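Folding Flat Sheets and Pouches for Drawer Storage

Last updated Sep 27, 2024

This page covers thin, flexible items that will not stand up in a drawer unless they are folded to a fixed size: pouch liners, drying cloths, light covers, soft document sleeves. The method is the one used for the Venditz drawer inserts, but any divided drawer will do if the compartments are a consistent width.

What you need

A clear table or bench, larger than the biggest item on all sides.
A ruler or a strip of card cut to 14 cm.
A flat-edged scraper or an old plastic card for pressing creases.
A drawer insert with compartments 8 cm deep or more.

The card strip replaces the ruler once you have set the size. Mark one end so that you always measure from the same side. If you use a Trillus insert, cut the strip 1 cm shorter than the compartment width. The dividers are slightly thicker at the base than at the top, and a fold that matches the upper width will bind when pushed down.

Step 1. Empty and sort

Empty every pouch and open any closure. Trapped air is the usual cause of a fold that springs back. Separate sheets from pouches, then separate each group by length. Items longer than twice the table depth need two people and are not covered on this page.

Wipe the surface before you start. Grit under a thin sheet is pressed into it during creasing and leaves a permanent mark.

Step 2. Lay the item flat

Put the item down with its smoothest side against the table. Hold one end still and draw the other end away until the slack is gone, then lower it. Do not pull hard enough to stretch the edge.
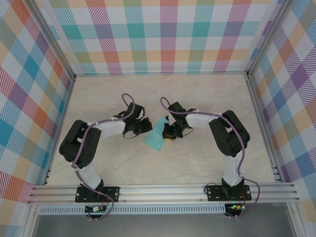 Alignment comes before any folding. The long side of the item should run parallel to the front edge of the table, with the widest end on your left. An item lying on the diagonal, as the turquoise one does here, has to be turned first. Its wide end comes to a point toward the front left, so the point would end up outside the packet if you folded from that position. Turn the whole item from both ends at once. Moving one end only puts a twist through the middle, and the twist will come out later as a ridge. Faint creases like the ones in the lower part can be smoothed by hand, working from the center toward the nearest edge. Leave a crease alone if it already falls on a planned fold line.

Step 3. Square the ends

Fold any point or taper inward until the end is straight. For a pointed end, bring the tip back along the center line, then check that the new edge is at a right angle to the long side. A narrow end can stay as it is if it will finish inside the packet.

Step 4. Fold to width

Place the card strip against the lower long side. Fold the upper side down to meet it, remove the strip, and press the crease with the scraper. Repeat if the item is still wider than 14 cm. Keep the scraper nearly flat on translucent material. A steep angle leaves white stress lines.

Step 5. Fold to length

Start from the narrow end and fold toward the wide end in equal sections. Stop when the packet is short enough to stand in the compartment. The loose edge should face down.

Step 6. Load the drawer

Stand the packets on their folded edge, front to back. Fill each compartment loosely enough that one packet can be removed without lifting its neighbors. The Munshi shallow tray holds only single-layer packets, so put pouches elsewhere.

Refold stored pouches each November, moving the fold lines by a finger's width.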